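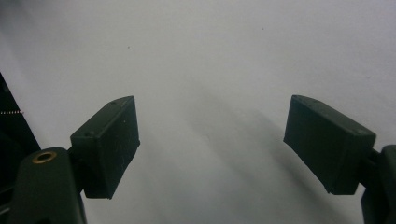 *pale surface, Grorside kitchen*

Re: [Grorside] worktop colour, last call

Pale grey-white gets my vote. Plain, no pattern, goes with the Kallio cupboards and doesnt make the room any darker. Can we please just order it.

Sink side first, then the bit by the window. Podiver want 10 days' notice before fitting, so a yes or no by tonight if poss.

On 2026-06-10 the list wrote:

> Still two colours in the running. Drirkia's quote is 2,000 for the lot,
> fitting included, plus 60 if they take the old top away.
> Do we want the 40 mm or the thinner one? Need to know befor I ring them.

40 mm. And yes to the 60, my car's too small for the tip run.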